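OKWOOD HOUSE RESIDENTS' ASSOCIATION
Minutes of the Shared Kitchen Meeting
Held in the ground floor meeting room, January 16, 2021

1. Minutes of the previous meeting
The minutes of the September meeting were agreed as a correct record, subject to the spelling of Malabanan Lane under item 4.

2. Matters arising
The seal on the second refrigerator has been replaced by Atis at a charge of £15. The extractor filter remains outstanding and is carried forward.

3. Rice cooker
The meeting considered the use and care of the white electric rice cooker bought for the shared kitchen from Fostero. Several residents had reported finding cooked rice left in the pot overnight, and on one occasion the glass lid had been put away in the baking cupboard.

It was agreed that the steel inner pot is to be emptied and washed by whoever has used it, and dried on the outside before it goes back into the cooker. Metal spoons and scouring pads are not to be used on it. The lid is to be washed by hand and kept with the cooker.
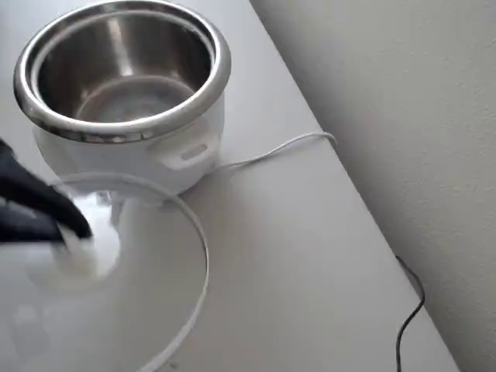

A resident of the second floor asked whether the cooker might be left switched to warm through the evening, as shift workers often came in after the others had eaten. The meeting was sympathetic but did not agree to this. Rice to be kept for later should be cooled promptly, covered and placed in the refrigerator, marked with a name and date.

The position of the cooker was also discussed. It is to stay on the white table — the worktop beside the hob is needed for hot pans — and the cord is to be kept clear of the front edge.

4. Kitchen fund
The balance stood at £1688. A quotation of £2883 for new wall cupboards was declined as beyond present means. A revised quotation is to be sought, not exceeding £2000, and any shortfall brought back for discussion.

5. Any other business
Tea towels are again going missing. Residents are asked to look among their own laundry.

The date of the next meeting will be posted on the kitchen door.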